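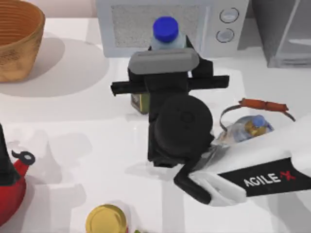

Can I try the Dralent kitchen counter without owning a robot?

The whole counter runs in simulation, arms included, so an ordinary desktop with a decent graphics card will do.

Print this page | E-mail this page

Dralent Kitchen Counter, two-arm edition
Posted January 3, 2021 by Ama Amissah

I get that question more than any other, so it goes first from now on. It was also the first thing shouted at me at the Bareo open day, before I'd even found the light switch for the projector! We had 57 people through the door and most of them had never moved a robot arm, simulated or otherwise, so I skipped my slides and handed over the controls.

If you haven't met it before, Dralent is our ready-made kitchen scene for people who want to practice two-arm handling. You get a white countertop with a microwave at the back, a woven basket, a red kettle, a bottle of olive oil, a water bottle with a blue cap and a few other bits to get in your way. Two arms come in over the counter, and you drive them by hand or from a script. The stock white arm has AGILE X on its side, and you can swap it for your own model if you have the files.

Hendrik Maes had the first turn. He does packaging lines for a living and went straight for the olive oil, which is what everybody does (it's tall, it's heavy-looking, and it stands there asking for it). I warned him that the square shoulders make it fussier than it looks. Come in at the wrong angle and one finger lands on a corner, and then the bottle turns on you. He nudged it twice, laughed, reset, and came in lower.

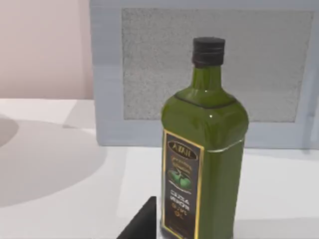 Low and square to one flat face is how I'd do it too, and slowly. The contact settings are under Materials if you want the glass more slippery. I like it at the default, but Shu-fen Huang turned the friction way down for her students and they had a great afternoon chasing things across the counter, so suit yourself.

What I really wanted to show was camera views, and we got there in the end. You can park one high up and look down on the lot, or go in close by the fingers and judge your gap. Marloes Martens asked if you could have both open together. You can, side by side or on two screens. She also asked for a view from under the cabinet, and that one isn't in there yet. It's on my list for April, when the next update goes out.

The water bottle is where I start beginners. Open the fingers wide, bring them in on both sides, close until the readout settles, and leave the other arm parked well out on the right. It's a nice simple grasp, and it gets more interesting with the oil bottle standing right behind and the teapot not far off. Lift straight up before you go anywhere sideways! 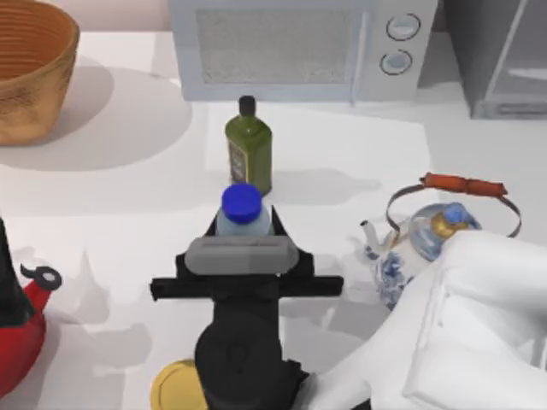

Milan Van Hecke wanted to know about scripts, and he had a point, because the manual is thin there. Every move you make by hand can be saved as a script and played back, and you can open the file and change it in any text editor. He'd brought one along from Negussie, our older drawer-and-shelf scene, and it loaded after we'd renamed the left and right arms. Saved layouts from Negussie don't carry over, though. Sorry about that, I know some of you have a lot of them.

What you get
- the kitchen counter scene with two arms
- 200 starting layouts, plus an editor for making your own
- fixed and finger-side camera views
- record and playback of moves
- one year of updates

What it costs
400 euros per seat per year. Schools pay the same but can share a seat between classes, just tell us when you order. Installing took 22 minutes on the old Bareo machine, with me talking the whole time.

A couple of people asked about sound. There isn't any. I keep meaning to add a clunk when things fall over.

If you'd like a turn yourself, drop me a line at the Prumville office and I'll set up a session, in person or over a shared screen. Bring your own arm model if you've got one, and send it a few days ahead so I can check that the joints load properly.

Related items
Negussie Drawer and Shelf Scene
Dralent layout editor: getting started
Using your own arm model in Dralent
Open days at Bareo

Contact Prumville | © 2021 Prumville | Back to top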